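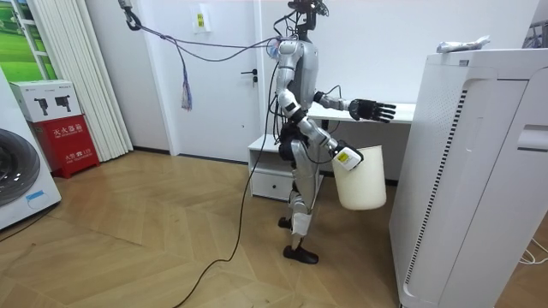

贝弗利·费尔克拉夫在我上一篇文章底下留言，说她不要什么未来，她只想知道哪一年可以不用自己倒垃圾。她还说，会翻跟头的机器她看够了，翻完跟头谁来拖地呢？

打印本页 | 用电子邮件发送给朋友

这条留言我来来回回读了好几遍，心里挺喜欢的，又有点发愁该怎么答。我写家务和机器这个题目写了不少年头，家里的扫地机也换到了第三台（第一台至今还躺在阳台柜子里，我舍不得扔，我爱人每次开柜门都要叹一口气），按理说总该有个像样的说法。可我的回答还是那句老话：快了，但是还没到您家门口。

先说让人高兴的一面吧。提桶这件事，几年前让一台人形机器去做，我是不大敢想的。人拎着桶走路，身子会自己往另一边偏一点，桶晃了，手腕会跟着让一让，这些我们从五六岁起就会，会到根本不知道自己会。机器得一样一样地学：手要夹住桶沿，夹紧了薄塑料会变形，夹松了要滑；脚还得照样迈，旁边有桌子、有柜子，另一只胳膊也得有个去处。现在能把一只塑料桶提在手里、迈着步子，我觉得已经很了不起了，真心实意地觉得了不起！

不过呢，了不起和有用之间，还隔着好长一段路。我的老朋友克莱德·卡斯普扎克在亚苏特霍尔姆管着一间小装配车间，车间里每天的杂活我替他抄过一份单子，一共11项，倒废料桶、换袋子、擦台面、收线头，全是这一类。他跟我说，螺丝早就可以交给机器拧了，偏偏是这11项，一项也交不出去。拧螺丝的地方是固定的，光也是固定的，零件一个个排着队来；倒桶就不一样，桶今天在桌子左边，明天被谁一脚踢到架子底下去了，里面的东西也从来没有重样的。

最难缠的，我看是袋子。桶是硬的，搁在那里是什么样就是什么样，袋子可不讲这个道理，一团皱巴巴的塑料，半透明，软塌塌的，哪里是口，哪里是底，连我戴着老花镜也要翻一会儿。
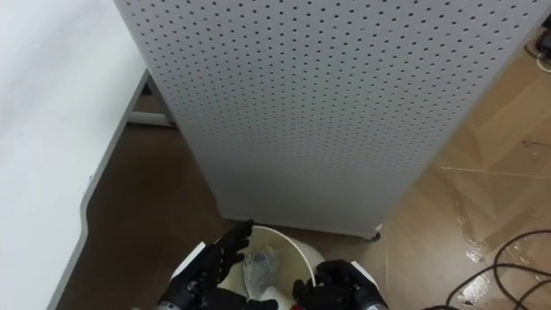

我们翻袋子，靠的多半是手指肚，捻一捻，听见沙沙一响，就晓得捻开的是两层还是一层。机器的手如今做得很像样了，指节一段一段的，弯曲自如，可是手指肚上的那点知觉，离我母亲那双揉了一辈子面的手还差得远。再加上得低着头往桶里看，手一伸过去，又把自己要看的东西挡住了一半。您下回套垃圾袋的时候不妨留心一下，有多少工夫您其实没在看，全凭摸。

所以有人拿着宣传册来问我要不要先交订金，我一般劝他再等等。倒也不是怕被骗，我只是觉得，家里的活儿要看的是平平常常的日子，是您感冒了、孩子把积木倒了一地、水池又堵着的那个傍晚。一件事做成一次，值得鼓掌；连做400次都不用人在旁边伸手，才谈得上请进门来。这个400是我自己定的，没有什么学问，就是一年里我家倒垃圾的次数，再添上几回过节。

也有朋友嫌我太保守。塔维翁·岩崎来信跟我争了整整2页纸，意思是洗衣机刚进家门的时候，也要人守着，也会漏水，也会满屋子乱跳，大家不也是边骂边用过来的吗？这话我认一半。洗衣机好就好在它不走路，衣服是人抱过去的，盖子是人关上的，它只管它肚子里那一小块天地。会走路的机器要管整间屋子，连同屋子里的猫，脾气再好的主人，也经不起它每天摔一只碗。

话说回来，我盼着它来，恐怕比贝弗利还盼得急些。我母亲腰不好，弯下去提桶这一下，是她一天里最怕的动作。要是有一台机器，慢一点没关系，笨一点也没关系，能每天早上把那只桶稳稳当当地提到门外，再把新袋子套好，我愿意给它腾出半间客厅。在那之前，还是我每天早上七点过去一趟，提了桶，顺便陪她喝一碗粥。

栏目：居家与机器 / 读者来信引出的话题

本页最后更新：6月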